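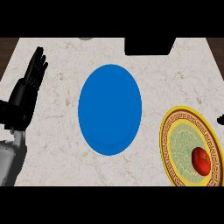
Re: [taster-users] plate to plate task, remote demos keep coming out bad

Replying inline, short on time, sorry. Have to be out of here by 4.

> We're on Taster with the two-arm sim setup, apple starts on the
> patterned plate, goal is the plain blue one. Driving both hands with
> the Ditilico gloves. Recorded 329 demos so far. Policy reaches fine
> and then closes on nothing, or drags the plate along with it.

Same thing we had in August. Look at your start pose first. Ours now begins with the left hand up and open, palm forward, fingers straight, nowhere near the plates. Every episode. Before that people started from wherever there hands happened to be when the gloves connected and the first second of each demo was junk.

Also the right hand. The apple is on the right side of the table, so that's the arm that should be doing the grab. Start it way out past the plate, low detail in the top view is fine, you only get a bit of fingertip and that's enough. If it starts hovering over the apple you never teach the approach.

> Should we trim the idle frames at the beginning or leave them in?

Trim. We leave 2 frames before first motion and cut the rest. With the long idle in, the policy learned to sit there. Very good at sitting there.

> Is it the gloves? One person here thinks we should give up on remote
> and go back to hand guiding.

Can't hand guide a sim arm, so that means going to the real rig and then you have a whole different dataset. Wouldn't mix them. Isodby tried (their writeup is in the list archive, search "kinesthetic") and the hand guided ones were smoother but the fingers were wrong, you can push an arm around by the forearm, you can't pose five fingers at the same time with the two hands you've got.

Dragging the plate: operators come in too flat and catch the rim. Tell them to come from above and close slower than feels right. The glove lag makes everybody overshoot. Also the plain plate is easy, shallow lip, lots of open marble on every side of it. The pick side is the hard part, apple is sitting off toward the border of the patterned one and not in the middle. Practice only the pick for a while, dont record.

> How many did you need in the end?

We kept 613 out of 1460. Threw out anything with a regrasp in it. Maybe too strict, somebody at Berhe keeps the regrasps and says recovery is better for it. Haven't tested that on this task.

Other stuff, quick:

- randomize the apple position on the plate, not only the plate position
- leave the things at the back of the table where they are for now, change them after you have a working baseline
- left hand stays up the whole episode unless the task needs it. if the operator gets bored and wiggles it, that goes in the policy to
- check the glove calibration again after lunch, ours drifts

Can send the trim script, its ugly. Write me off list.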